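Wavel Home Arm: Set-Up Guide
Section 6: Teaching your first chore

Okay, the arm is bolted down, it has power, and the app has found it. I wrote this section after setting up two of these in my own house (one in the kitchen, one over the workbench in the garage), so you get my opinions along with the steps.

First, the question everybody asks me: can it do the chores yet? Some of them, slowly! It moves mugs from the rack to the shelf all evening and I barely look up. It folds a dish towel if the towel starts out flat. It can't fold a fitted sheet, and it can't sew a button back on, and I've tried both more times than I'd like to admit. Start with mugs.

6.1 Before you start

You need the Skemen soft grip pads (in the small bag taped inside the lid), a mug you don't love, and a clear patch of counter. Check that the app shows firmware 489 or later. Older versions skip the slow-approach setting, and you want that setting.

CAUTION: Keep hands, hair and pets out of the reach circle while the ring light is amber. Amber means it's about to move.

CAUTION: Don't teach it anything with knives, needles or boiling water. The force limit protects you from a shove, and it does nothing at all about a sharp edge.

6.2 Teaching the mug

1. Push the grip pads on until they click. Give each one a tug.
2. In the app, open Chores, then New, then Show Me.
3. Put the mug in the middle of the counter with the handle pointing toward you.
4. Hold the wrist collar and squeeze both buttons. The arm goes loose and you can walk it around by hand.
5. Bring the gripper to the mug, let go of the buttons, and tap Close.
6. Squeeze again, carry the mug to its spot, tap Open, and back the arm away before you lift it. (I always forget this part and knock the mug over.)
7. Tap Save, then Replay at Slow.

Note: If it misses by a little, move the mug and teach it again. Don't try to fix a bad lesson with the offset sliders. I lost a whole afternoon in August to those sliders.

6.3 Payload

The limit at full stretch is 600 grams, and that includes the pads. A full mug of coffee can go over, so teach with empty ones. If you hear a low buzz from the elbow, tap Stop and bring the load in closer to the base.

6.4 Soft and stringy things

Towels, cords, yarn, shoelaces. This is where home arms struggle, mine included. A mug keeps its shape when you pick it up, but a string goes wherever it likes, and the Sison camera on the wrist loses track of it the moment it crosses itself.

People bring up surgical robots when I say this, and fair enough, those instruments do handle thread.
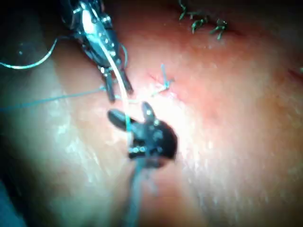 Fig. 6-4. Two robotic surgical instruments working with suture thread, with tied stitches on the tissue at upper right.

Your arm isn't built for anything near that fine. Surgical systems like the ones in use today generally have a surgeon at the controls, too, so I wouldn't take them as proof that a machine will lace your boots by itself.

If you want to try cords anyway:

1. Swap the soft pads for the Kaltska narrow tips.
2. Tape one end of the cord to the counter.
3. Set Speed to Slow and Grip to 2.
4. Teach one short move, such as pulling the free end straight. Save that before you add another.

Note: Knots aren't supported in this version. If the cord wraps around the wrist, hit Stop, switch off at the base, and unwind it by hand.

Section last revised 2026-10-11. Section 7 covers cleaning the pads.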